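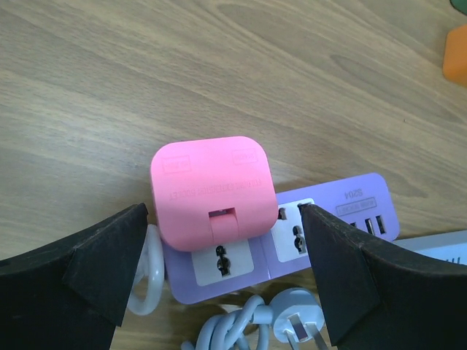
Figure 1. Pink cube socket on the wooden table.

Travel Habits of Motorhome Visitors in the Pikow Valley
Project report, Lama Zoubi
2021-11-09

My project is about people who travel by motorhome and stay in the Pikow valley. I wanted to know why most of them stop only one night, although the road over the Vondenska pass is long and there is a lot to see. In August I stayed at the Pletetti campsite and spoke with 80 travellers. The site office also let me read its guest book, which had 3,033 entries for the last season. Of these, 2,056 were for a single night.

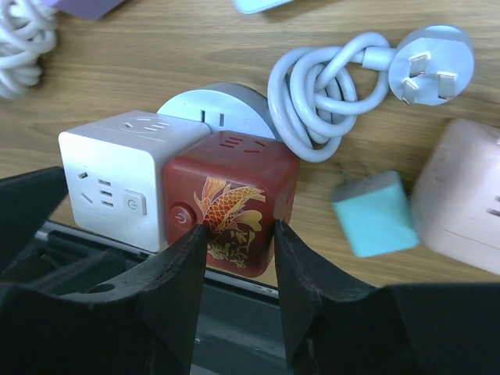
The most common reason for leaving early was the weather on the pass. Many guests had planned a second day for walking, but they did not trust the forecast and drove down to the lake. The second reason was electricity. Families told me they have more and more things to charge in the evening, and a cube with outlets on the top and on the front, like the white one, was on the wish list of several of them. Only four travellers complained about the price.

My supervisor, Dr Subramaniam, advised me to compare the valley with the coast, but I did not have enough time for this. I also spoke only with guests who knew English or French, so the older German couples are missing from my answers. The questions I used are in Appendix B.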